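Why doesn't egg stick to some pans?

Have you ever tried to scrape burnt egg off a pan? I have, and my arm got so tired! Food sticks because metal looks smooth but is covered in tiny bumps and cracks. Runny egg sinks into them, then sets hard and hangs on tight.

A thin layer of oil fills in the bumps. My favourite trick (ask a grown-up to help) is to warm the pan first, then add the oil, then the egg.

Some pans have a slippery coating as well. Hardly anything likes to grab hold of it, so your egg slides right onto the plate. Metal forks can scratch the coating, so use a wooden spoon!

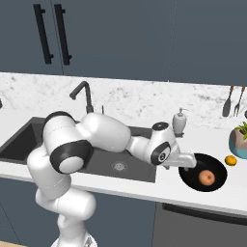

Picture: Griltska

Frying pans come in lots of sizes and colours. What colour is the one in your kitchen? Mine is black, and it's 2 years older than me!

Words by Merle Hollis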